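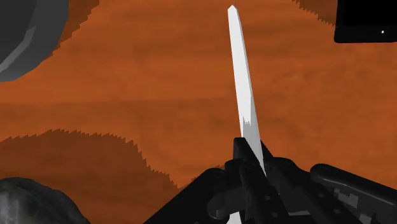
Unit 4: Budgeting for a Robot Work Cell

Most first budgets for a robot cell start with the arm, get a price for the arm, and stop. The arm is usually the easiest line to fill in, and it is often less than half of what the shop ends up spending. This unit covers the rest of the list and the order in which to work through it. Simulation belongs near the front of that order, before any hardware is quoted. A long, narrow part held at its base, like the white blade standing up out of the black gripper, raises costs that a catalog page will not show. You have to decide how much of the part the fingers can cover, how much open space the far end needs, and what else is on the work surface within reach of it. Each of those answers changes a purchase.

What to settle before asking for quotes

Write down the parts first. For each one, record the length, the weight, the surface finish, and where it may be touched. Then write down the rate you need, in parts per hour, and the number of hours per week the cell will run. If the shop only runs on Saturday to catch up on orders, say so. A supplier will size the equipment differently for that than for three shifts.

Next, mark out the floor. Include room to open cabinet doors and room for a person to reach the controller. Students tend to draw the reach circle of the arm and forget that the held part adds to it. With a part gripped at one end, nearly the whole length has to be added.

The cost lines

Arm and controller. Get a written price with delivery and the cable set included. Ask whether the teach pendant is separate.

Gripper and fingers. Price the gripper body and the fingers as separate lines. Fingers wear and get redesigned. Plan on two sets at purchase and one more set during the first year.

Fixtures and tables. Anything that holds a part still before or after the robot touches it goes here. Underestimating this line is the most common error in the budgets turned in for this course.

Guarding and safety review. Get the review quoted early. If it calls for a fence or a scanner, the floor plan will have to change too.

Software. Separate one-time licenses from yearly ones. Simulation software is often yearly, so it appears in every year of the budget and not only the first.

Labor. Count your own staff hours for setup and training, even if no invoice will ever be written for them.

Spares and contingency. Keep these as two lines. Spares are things you know you will buy.

What a simulation can and cannot tell you

A simulated cell is good for reach, clearance, and rough cycle time. You can try several finger shapes in an afternoon without cutting metal. It is weaker on grip force, friction, and part flex, unless someone has measured those values and entered them. Rough shadows or simple surface textures in the display do not matter for a clearance check. The collision shapes do, so ask what they were built from. Do not approve a finger design from simulation alone. Set aside money for a physical trial with real parts.

Worked case: Deddale

Deddale is a small shop that trims and packs narrow parts, and wants one cell. It has a quote from Lonedix for the arm and controller and a second quote from Huerta for the gripper. The Huerta quote covers the gripper body and one set of fingers. Additional finger sets are $3,000 each. Delivery is in June. The required rate is 70 parts per hour, and the shop will supply 100 sample parts for a trial at the Kellescombe test lab.

Using the lines above, note what is missing from the two quotes. Fixtures, guarding, software, and labor are not in either one. The trial needs its own line, including shipping the samples both ways. Under the finger rule given earlier, Deddale needs one extra set at purchase and another in the first year, which comes to two sets beyond the quote.

For next class

Prepare a one-page budget for Deddale with first-year and second-year columns. Leave unknown prices blank and write next to each blank who would be asked for the number. Attach a floor sketch with the reach of the arm and the length of the held part drawn as separate lines.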